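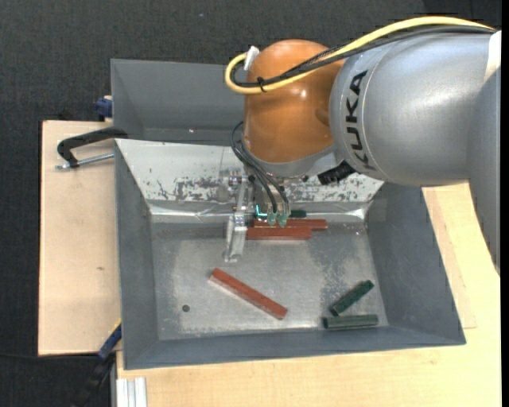 Shop-floor chores, status report. The question I get most at work is whether a machine can clear a bin of mixed short parts and leave a person free for something else. Short answer: most of the bin, most of the time.

The middle of a bin is solved well enough. A part lying alone with clearance on both sides is a routine pick. Vision finds it, the fingers close, next.

Corners are where cycle time goes. Two parts lying close together near a wall leave no room for a finger on the wall side. The planner either tries a steep approach or gives up and asks for help.

We logged 1,363 picks on the Sumar cell in April. 13 needed a person. All but two of those were parts against a wall.

That sounds good until you staff it. A person who must be available 13 times a month at unknown hours is still a person on the shift plan. Tarık Altıntaş made this point in the review and I have no counterargument.

Parallel parts are the other slow case. Side by side with no gap, the fingers tend to take both or neither. Toprak's answer is to nudge the pair apart first. It works and costs three seconds per nudge.

Bin wear matters more than the brochures admit. Scratched metal reflects differently from week to week, and depth readings on it are poor. Matte liners helped us. They also tear.

Household version of the same job: emptying the cutlery basket. Same geometry, worse lighting, no fixed bin, and clamps are not welcome in the kitchen. Prunley showed a demo of this. I would like to see it run on a Saturday with the kids home.

Sinan Dursun asked if I would buy one for my own house. At present, no. For second shift I have already signed the order.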